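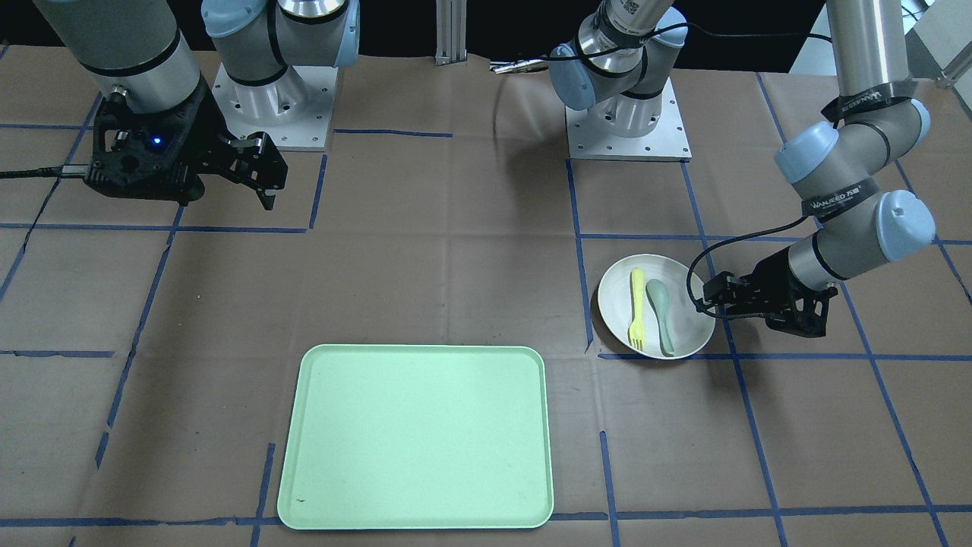 Semana de cierre y sigo sin título para la novela. Llevo 37 descartados en una libreta y el menos malo parece el nombre de una crema para las rodillas.

Os pongo al día los que llegáis ahora: es la segunda parte de Hurnutero, misma isla, mismo faro, siete años después. La inspectora Londoño vuelve (¡sí, vuelve, dejad de escribirme!) y esta vez no se fía ni de su madre.

El manuscrito se llama de momento «Fader», que es como guardé el archivo una noche de mucho sueño y así se quedó. A mi editora le hace gracia. A mí cada vez menos. 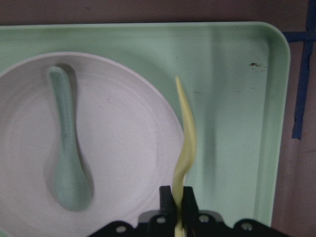
Y luego está el lío del capítulo 2. Lo he reescrito entero porque el muerto hablaba demasiado para estar muerto, y ahora me cojea el 7, donde alguien cita una frase que ya no existe. Estoy por dejarla y que la busquéis.

Kanyarat Wannasri se lo ha leído en dos tardes y me ha devuelto el texto con 1579 comentarios. Muchos son comas, menos mal. Otro dice solamente «no», al lado de un párrafo que me encantaba. Fuera el párrafo.

Total, que se aceptan títulos. Cortos, sin «sombra», sin «silencio» y sin «la chica que».

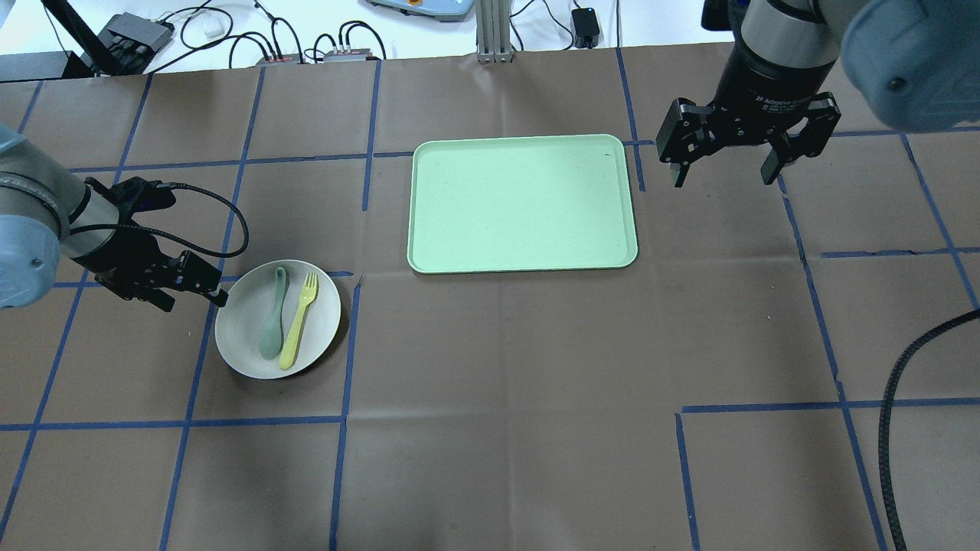 Jeanie Mackay: Pues yo le dejaba Fader. Suena a apellido de alguien que esconde algo en el sótano.

Jeanie, no me hagas esto, que ahora quiero meter un sótano. Me lo apunto como el 38 y mañana se lo cuento a la editora.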